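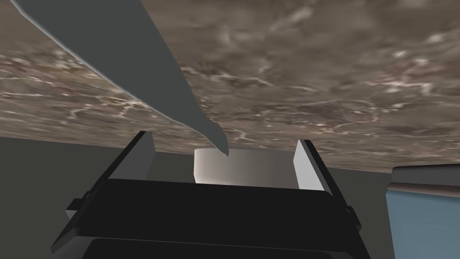

How I Look After a Robot's Hand
by Jolien Van Wijk

My job is taking care of a robot named Cliter. Yes, it has a name! The people at Risance picked it before I got there, and I've grown to like it. I work in Eltstead, and most mornings I spend my first 13 minutes with Cliter's hand.

Grown-ups call that hand a gripper. Yours has four fingers and a thumb, but Cliter's has just two fingers, and they don't bend like yours do. They slide toward each other and then apart again, like when you clap very, very slowly. On the inside of each finger is a flat part called a pad. The pads are what touch the thing being picked up, so they're the part I fuss over the most.

Before Cliter ever tries a new job for real, we practice on a computer. It's a bit like a video game where the robot is the player - only the room, the walls and the things to pick up can be anything we like. If the pretend Cliter bumps a pretend table, I just start over. No dents and no sweeping up!

First I open the fingers all the way, with nothing between them.

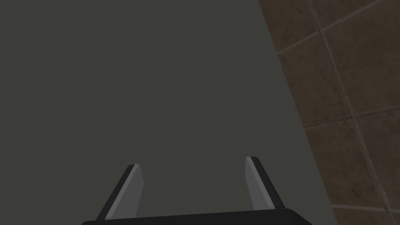 I want a nice wide gap, and I want both fingers to travel the same distance. Try it yourself. Hold your hands apart like you're about to catch a ball, then close them slowly until they meet. Did they meet in the middle, right in front of your nose? Now try it with one hand moving faster. You'd knock the ball sideways before you ever got hold of it, and so would Cliter.

Next comes the squeeze. A robot doesn't know how hard to hold something until a person sets it up. Too soft and the thing slips. Too hard and, well, I once lost a perfectly good paper cup that way (my coffee was in it). So I change the number a tiny bit, try again, and write it in my notebook. Last August I did 27 tries in one afternoon before I was happy.

Then I go over to the real hand. I switch the power off and wait for my helper, Dijkstra, to check that it's off too. We always do this with two people, even when we're in a hurry. After that I wipe the pads with a soft cloth and wiggle each finger gently to feel for anything loose. Dust is a sneaky one - a dusty pad gets slippery, just like socks on a kitchen floor.

When the power is back on, Cliter does one slow open and one slow close, and I listen. A happy gripper makes a quiet hum. If I hear a click, I get my screwdriver back out.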